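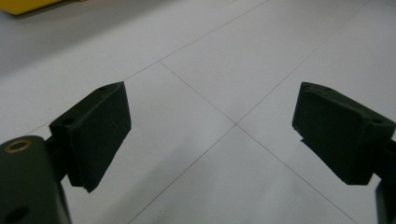

A student in last year's section asked why the width estimator could not simply be trained on closed-gripper views and left to interpolate the rest. The short reply is that the estimator has no reference for the open state unless the open state is in the data, and an error there shifts every width command that follows.

October
Lecturer, Chmielewska Lab course notes

Unit 4. Gripper width from the wrist view

With the fingers open and nothing between them, the view contains two things the software can use: the pads, which move only with the width, and the background, which moves only with the tool. A floor with grout lines is useful to the second part. The lines are straight and high in contrast, and a corner where two of them cross gives a stable point to track.

The Prornier pipeline treats these separately.

Stage one masks the fingers. The mask is computed per width, so a wrong width gives a wrong mask, and pad edges then leak into the feature tracker. Typical symptom: the pose drifts toward the camera while the tool is at rest.

Stage two tracks the background. Tile is a hard case as well as an easy one – every corner looks like the next. If the tracker loses lock for more than 12 frames, do not let it relocalize on a single corner. Require agreement with the inertial estimate first.

Stage three fits the width from the pad edges. Beveled edges produce two parallel gradients. Pick the inner one and keep to it for the whole sequence.

Lab exercise

Use the Skadbridge sequence, frames 71 to 791. Hold out the last 600 frames for evaluation. Plot width and pose error on the same time axis, then repeat with the finger mask disabled. The Clanaslow sequence has a carpeted floor and may be used for comparison.

Submit the plots and the config file. Code is not graded, but it has to run.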